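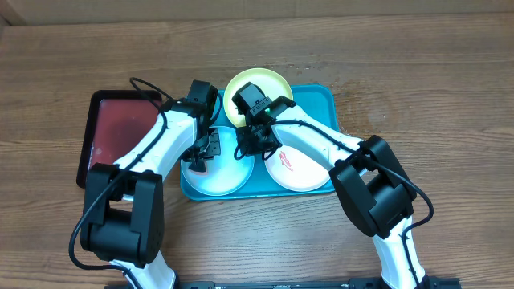 Call for participants: tray loading and table clearing, Tadatthorpe

Home Vacancies Take part Reports Contact

Search this site Enter keyword Go

Banau is recruiting adults for a study of how round plates are placed on, arranged on and removed from serving trays. Sessions will be held in the ground-floor test room of the Moon building, Tadatthorpe. The study is run by Mesfin Gidey and forms part of the Plotska tableware review, which compares tray formats for small cafes, day centres and care homes.

Posted Thursday, February 18, 2021

What the work involves

Each participant attends two sessions on separate days. All tasks are done standing at a table of ordinary dining height. Two rectangular trays are used: a teal one with rounded corners and a raised rim, and a smaller dark red one with a black rim. The plates come from a mixed set that includes pale yellow, sky-blue with a white centre, and white with a small red design.

In the first session participants load plates on to the teal tray, one plate at a time, in whatever layout they choose. They then repeat the task to a printed layout. Some layouts place the plates side by side with a narrow gap; others allow a plate to overhang the rim. Participants are asked to rate each layout for ease of lifting a single plate without touching its neighbour.

In the second session plates are moved from the teal tray to the dark red tray and stacked. The order of stacking is given on a card. The task is timed, but there is no target time and payment does not depend on speed. Trays are carried in the last part of this session only, over a distance of 11 metres on a level floor, with plates but without food or drink.

We record the position of each plate after every placement, the number of times a plate is regripped, and any contact between plates. Ratings are taken on paper at the end of each block. Participants' faces and voices are not recorded.

Who can apply

We have 34 places. Applicants should:

- be aged 18 or over
- be able to stand for 33 minutes at a stretch, with seated breaks between blocks
- be able to lift a loaded tray with both hands
- read instructions in English at normal print size, with glasses if needed

Catering experience is neither needed nor a bar to taking part. We would like a fair number of left-handed applicants - please state your preferred hand when you write. People who have had a wrist or shoulder injury in the past year should tell us before booking, and we will discuss whether the carrying task can be left out.

Payment and practical matters

Payment is made by bank transfer after the second session. Those who withdraw after the first session are paid for the time attended. Bus fares within Tadatthorpe are refunded against a ticket. Flat shoes are required. Rings and bracelets should be removed before handling plates; lockers are provided. The test room is reached by a ramp from the rear car park.

How to apply

Write to Mesfin Gidey at the Moon building, or leave your details at the front desk, giving your name, preferred hand, a daytime telephone number and the days you can attend. Applicants will be sent an information sheet and a consent form. Results will be summarised in the Plotska report, due in November, and participants may ask for a copy.

Comments (4)

J.P.
Can both sessions be done on the same day? I am coming in from outside town.

Mesfin Gidey
No, they must be on separate days, but they can be consecutive.

trayreturn
Worked in a canteen for years and the overhanging plate is always the one that goes. Will be interested to see the figures. Form sent.

Olwen
Is there a version for wheelchair users? I load trays every day and would like to take part, but standing is out.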